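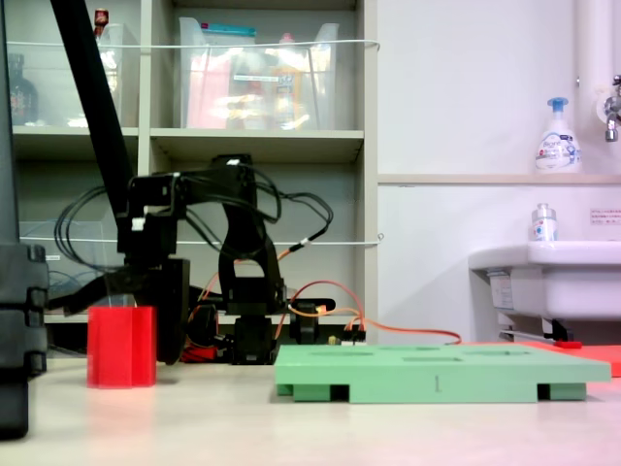

So I finally hit my number! Back in September I told myself I'd record a thousand demonstrations before I let myself train anything, and as of last night the folder has 1,150 of them. My wrists would like a word.

If you're new to the blog, the project is called Pinus (I name everything after trees, don't ask) and the goal is a small arm that learns tabletop chores from watching me do them through the controller. Every example is one try at one small job, start to finish, with the joint positions and the video saved together. The red cup is the object I've used the most, and I'm a little sick of it.

Of the 1,150 I kept 1,084. The rest went in the trash for boring reasons. A few had dropped video, a bunch were me sneezing or reaching for my coffee halfway through, and one whole batch had the clock on the arm and the clock on the laptop disagreeing, so the gripper closed before my hand told it to. Spooky to watch, useless to train on.

Things I'm doing differently from the first round (the Ridgeway posts, if you want to go back and see me suffer): I move the cup between tries now. Last time I kept putting it back in the same comfy spot and the model learned the spot and ignored the cup completely. Now I do 10 tries, shift things, do another 10, stand up, stretch. I also quit redoing the clumsy ones. If I bump the cup and then fix it, that stays in, and I think those might end up being the most useful files I have. We'll see!

Labeling is still the part I dread. I tried Foltaser for a week and liked how quick the trimming was, but it kept losing my notes, so I'm back on my own ugly script. It plays each clip at double speed and I hit a key for keep or toss. Great with a podcast.

Training starts tonight around 9, assuming the laptop fan holds up. I'll post the curves even if they're embarrassing.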